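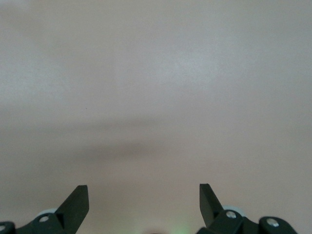

How should the table top be cleaned before assembly?
Wipe it with a damp cloth, then dry it. Grit left on the surface will mark the parts.

4. Sorting the dowels

4.1 Place the parts tray flat on the table, at least 36 cm from the edge.
4.2 Take the 2 long wooden dowels from the pack and lay them lengthwise on the tray, side by side.

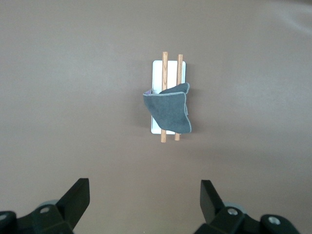
4.3 Check each dowel for splits – replace any that are damaged.
4.4 Keep the dowels parallel until the side panels are ready.

Note: the ends may overhang the tray.

Caution: do not apply glue at this stage.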